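Notes for the tabletop sorting folder, which I keep meaning to turn into a proper page. I'm putting it in a README first so people stop asking me where the stick clips live. They live in `table_small_items/`!

# table_small_items

This is the small-stuff folder of Terkau, our collection of everyday table chores. The other folders have the big satisfying jobs (folding, shelving, wiping down), and this one has the fiddly ones: wooden sticks, little blocks, small balls, and the clear glass things they get moved in and out of. I love this folder more than it probably deserves.

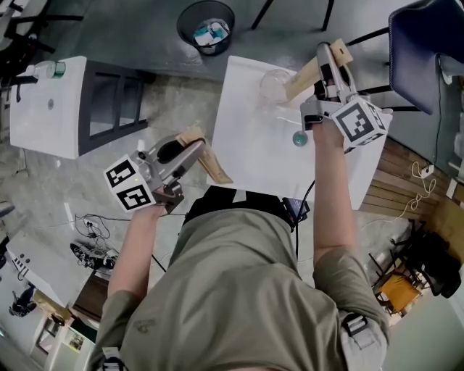
*Written by the Terkau table-chores maintainer · last touched 4/5/26*

## What's on the table

The table is square and white, and it gets used for nearly everything in here. The props are deliberately boring. If you want to set up something similar at home or in your own lab, you can do it out of a craft drawer:

- pale wooden sticks, the long thin kind
- light wooden blocks
- a small teal ball
- a clear glass bowl
- a clear glass cup that the sticks can stand up in

I picked see-through containers on purpose and I've gone back and forth on it ever since. On the plus side you can tell what's inside without tipping anything out. On the minus side, glass picks up every bit of light in the room, and the rim of the bowl can be hard to make out against a white top. If your work depends on clean outlines, grab the Jillon folder instead, where I used solid-colored tubs.

## The chores

Each clip is one short chore with a plain text label. Labels are written the way I'd say them out loud to a friend, so expect things like "put the sticks in the cup" and "move the block to the side." I did not standardize the verbs! "Put," "drop" and "place" all mean the same thing in this folder.

There are 399 clips. The longest ones run 30 seconds and most are a lot shorter.

## Sticks are the hard part

Blocks are easy. You grab them, they stay grabbed. Sticks are a whole different story: pick one up near the end and the other end swings wherever it likes, pick it up in the middle and you have to turn it before it'll go into anything narrow. Then once it's in the cup it flops over to whichever side it wants.

I label a stick as "in the cup" if its bottom end is inside, whatever way it leans. Please don't send me fixes for leaning sticks, that's how they're meant to be.
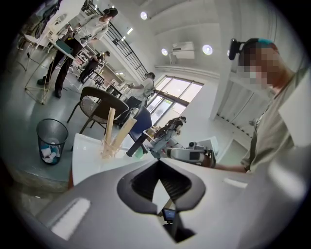 *Two sticks in the glass cup, each leaning its own way.*

Balls fall somewhere in between. They behave right up until they roll, and I have a `rolled_off` tag for the times they leave the table completely.

## The room

It's a shared work room with a gray floor, a mix of chairs, and other people getting on with their own jobs in the background. The black mesh wastebasket shows up quite a bit. (Trash chores are in the Uvosis folder, if that's what you came for.)

Chairs move between clips, so don't use them as landmarks.

## Known annoyances

- A few early labels say "dish" where I meant "bowl." Same bowl.
- The teal ball is called green in some labels. I can't agree with myself on this one.
- Blocks that hang over the table edge are labeled as on the table.

## To do

- [ ] merge the "dish" labels
- [ ] add the 2,000 unlabeled stills from the Ó Néill folder
- [ ] pick one name for the ball color and stick to it

If you find a wrong label, open an issue with the clip number and what you think it should say. I go through them in batches, so it may sit there for a bit.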